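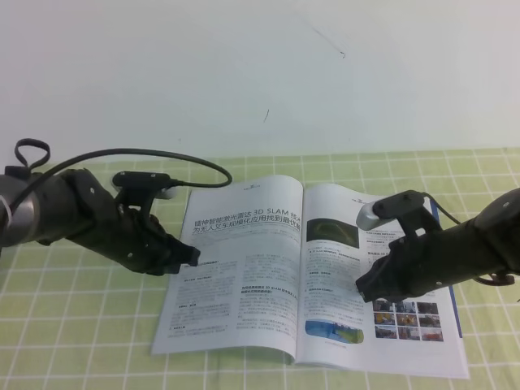

An open magazine on a gridded cloth.

Session 6: Crime, money and the film studio

Last week we finished with the nightclub scenes. Now we follow the cash, and I think this is where the course gets really good!

Gangster films love a shoot-out, but plenty of them turn on a ledger. Our main text is the screenplay of The Tedstead Loan, in which a failing studio borrows from a gambling house and slowly finds it has a new owner. Read up to page 203 before Sunday. The contract scene is a joy - eleven pages of men being polite to each other, and you come out of it needing a lie down.

Things to look for as you read:

Who speaks first in each meeting, and who pays for lunch.
How the lawyer Kopecký is introduced. We hear his name long before he walks in.
The word "favour". Mark it every time.
Scene 2, where the accounts are read aloud. Why does the writer let it run so long?

Background: the film cost some 325 thousand pounds, tiny even for its day, and you can feel it in the sets. The same staircase turns up as a hotel, a bank and a police station. I love that staircase.

We will also compare the magazine serial, printed in Prarkance, with the finished script. The serial ends at the trial. The film stops a good deal earlier, in the car park, and people argue about that every year - please do!

Copies are in the short loan section under shelf number 2227. The Nostance edition has different page numbers, so go by scene instead.

Written work: one page on any meeting in the script. Quote the lines you use. No plot summary, please, we have all read it.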